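Kleiderkammer und Faltwerkstatt Grosemeo
Zwischenbericht an die Alaoui-Stiftung, vorgelegt von Gudrun Reinholz, 14. November 2023
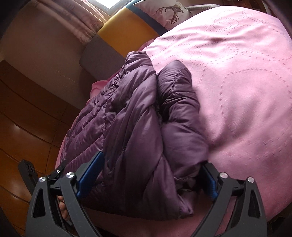 Liebe Frau Hashmi, liebe Mitglieder des Förderausschusses,

seit unserem letzten Schreiben ist so viel geschehen, dass ich gar nicht recht weiß, wo ich anfangen soll – am besten wohl bei den Jacken, denn die haben uns den ganzen Oktober über beschäftigt. Wie Sie wissen, wollten wir mit Ihrer Unterstützung die Wintersachen endlich so aufbereiten, dass sie gefaltet, sortiert und griffbereit bei uns liegen, wenn die Familien kommen, und niemand mehr in großen Säcken wühlen muss. Das ist uns zum größten Teil gelungen, und ich freue mich sehr, Ihnen das schreiben zu dürfen!

Insgesamt haben wir in diesem Herbst 3.234 Kleidungsstücke angenommen und durchgesehen. Davon waren 967 Winterjacken und Mäntel, also deutlich mehr, als wir im Antrag angenommen hatten. Bei den Kinderjacken sieht es leider weniger gut aus, vor allem in den mittleren Größen fehlt es uns noch, und wir haben deshalb bei der Kleidersammlung Julbridge nachgefragt, ob man uns dort etwas abgeben kann. Eine Antwort steht noch aus.

Zum Falten und Rollen
Steppjacken sind, das muss ich einmal loswerden, eine Sache für sich. Ein Pullover bleibt so liegen, wie man ihn hinlegt, aber eine Daunenjacke mit glatter Nylonhülle geht wieder auf, sobald man die Hand wegnimmt, und rutscht einem vom Stapel. Wir haben im Oktober verschiedene Arten ausprobiert. Am Ende sind wir bei einer recht einfachen Methode geblieben: Reißverschluss zu, Ärmel nach innen, einmal der Länge nach falten und dann vom Saum her aufrollen, dabei mit der flachen Hand immer wieder die Luft herausdrücken. Fest gerollt passt die Jacke in eines der kleinen Fächer, und man sieht von vorn gleich die Farbe. Länger als ein paar Wochen möchten wir die Daunen allerdings nicht so zusammengedrückt lassen, danach werden sie aufgeschüttelt und hängen eine Weile auf dem Bügel.

Kenza Hegazy hat daraus einen kleinen Kurs gemacht, der sehr gern besucht wird. Geübt wird auf einem Bett mit Tagesdecke, so wie es die meisten zu Hause auch haben, und das hat sich bewährt (ein Tisch ist für eine lange Jacke meistens zu schmal). Bisher haben 42 Personen teilgenommen, einige davon schon zum zweiten Mal, und manche bringen inzwischen ihre eigene Wäsche mit.

Ausgaben
Für Fächer, Bügel und Etiketten haben wir 800 Euro aus dem Sachmittelposten verwendet. Die Belege hat Wouter Michiels zusammengestellt, sie liegen diesem Bericht bei. Die Waschmaschine ist noch nicht bestellt, wir warten auf ein zweites Angebot.

Was als Nächstes ansteht
Die zweite Ausgabestelle in Trakotgate soll noch vor dem Frost öffnen. Lorcan Nic Aodha hat die Räume schon ausgemessen und meint, dass die Regale mit ein wenig Umstellen hineinpassen – nur beim Licht müssen wir nachbessern. Außerdem möchten wir die Faltanleitung in mehreren Sprachen drucken und würden dafür gern den Rest des Postens »Öffentlichkeitsarbeit« umwidmen. Könnten Sie uns kurz mitteilen, ob das in Ihrem Sinne ist?

Mit herzlichem Dank und vielen Grüßen aus der Kleiderkammer
Gudrun Reinholz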